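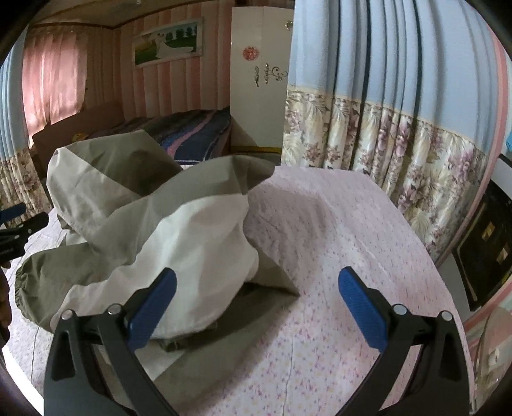
Can you rewaterproof a rain shell at home, or does it have to go to a shop?
At home is fine. Wash it with a proper tech wash first, then wash-in or spray-on, then low heat in the dryer if the tag allows.

Posted Saturday, September 26, 2020

tarp_and_toque
Following up on the above bc I've got 2 shells wetting out at the shoulders, every trip. Did the Stamutik loop in the rain last weekend and was soaked by the second portage. Spray or wash-in? Shop in Clalholm wants more than I paid for one of them.

mudseason
Spray. Wash-in coats the lining too and then it feels clammy. Did mine in March, still beading.

kettlepond
Disagree. Spray goes on patchy, you always miss under the arms and round the hood seam. Wash-in every time, never had a clammy lining. Front loader, no softener, run a rinse first to clear the old detergent out of the drawer.

mudseason
Patchy if you rush it. Hang it up, do it damp, wipe the drips. Ten minutes.

lapointe_paddler
Before you buy anything just wash it. Half the jackets people say are dead are only dirty. Sunscreen, bug spray, campfire smoke. Wash, tumble on low, flick some water on and see. Mine came back with no product at all.

tarp_and_toque
Huh. Can't rememeber the last time I washed either of them. Is regular detergent ok if I go easy on it?

kettlepond
No. Leaves residue, that's what kills the beading. Get the tech stuff, the 1000 mL jug is cheaper in the long run.

greyjay266
Check the inside too. If the seam tape is lifting or the coating's coming off in flakes then no spray is going to fix it. My old Lanano went like that, sticky all down the back. Binned it.

lapointe_paddler
Seam tape you can redo. Flaking, yeah, done.

mudseason
Wouldn't bin it, still good for yard work. Or cut it up for patches

greyjay266
It smelled like a wet dog. Binned.

tarp_and_toque
No flaking that I can see. Tape's good on one, a bit loose at the neck on the other. Gonna wash both tonight, then spray one and wash-in the other I guess. Will report back after Thanksgiving, we've got a site booked at Stamutik and the forecast looks lousy already.

kettlepond
Do the wash-in on the one you like better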